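Home Galleries Rooms Storage About us Contact

The white shelves on the ground floor at Standitz

By Meenakshi Tripathi — December
4 min read

This gallery page is for the readers who asked me to show more of the furniture in our building and less of the people. In the last gallery I put many faces and only one chair, so I understand the complaint. This time I write about shelves, and mostly about one white unit on the ground floor, the one with the curved side that visitors touch when they walk by.

The building belongs to Standitz, a shared workplace with a high ceiling and an upper level that looks down on the main floor. We moved in with too many boxes. Zubaida Swati made the first plan for storage, and her plan was simple: everything that is used every day must have an open place, and everything else goes to the closet behind the kitchen. I did not believe in open places. I grew up in a home where all cupboards had doors, and the doors were kept closed when guests came.

We looked at two units before we decided. One was from Vondgate, very straight and very deep, and it needed 220 centimeters of free wall that we did not have. The other was an older piece which Zubaida found through Vashisht, a small dealer of used office furniture. We paid 298 for it with delivery, and the driver helped us to carry it inside. The instructions were missing, but it came in one piece, so we did not miss them very much.

What I like in this unit is that the compartments are different. Many shelves are made of the same square repeated, and then you have the same problem repeated also: the square is too low for the tall thing and too high for the flat thing. Ours has one tall cubby, with two smaller ones stacked beside it, and then a long low compartment that runs under them. I have put rolled paper in the tall one and it did not fall over once. 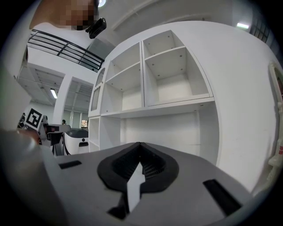 The white unit from low down, with its cubbies, the curved side and the black railing of the upper level behind.

The small round holes on the inner walls of the right cubbies are for shelf pegs. Zubaida wanted to add a thin board in the upper one, to make two low spaces for envelopes. We bought pegs from Sturisar and they were too thick by very little, which is the most annoying amount. The correct ones are ordered. Until they come, the envelopes live in a shoe box on my desk.

On the left edge there is a thin rounded panel with an oval cutout. I asked three people what the oval is for and I received three answers: for the hand, for a cable, for beauty. I use it for the hand. When we changed the place of the unit in the first week, I held it there and Zubaida held the other side, and we walked like two people with a sofa on the stairs.

The long compartment at the bottom is the most useful and also the most dangerous for order. A long space invites long piles. Our rule is that nothing stays in it over the weekend without a name on it, and the rule works on most weeks. There is also a narrow upright part at its left side, where I would like to keep folders and the big calendar when the year is finished.

Cleaning is easy but you must do it often. White shows the dust less than black, this is true, but it shows every mark from a pen. I use a soft cloth with warm water and a drop of dish soap, and for the pen marks a white eraser from the school supplies. Do not use the rough side of the sponge. I did it one time on a white table at home and the dull spot is still there.

A few readers wrote to ask if a curved side is a waste of space. Yes, a little. You cannot push another shelf tight against it, and there is a corner where one sock or one pencil can disappear — but people pass by it all day with bags and cups, and with a curve there is no sharp corner to hit with the hip.

In the next gallery I will show the closet behind the kitchen, if Zubaida gives me permission to open the door.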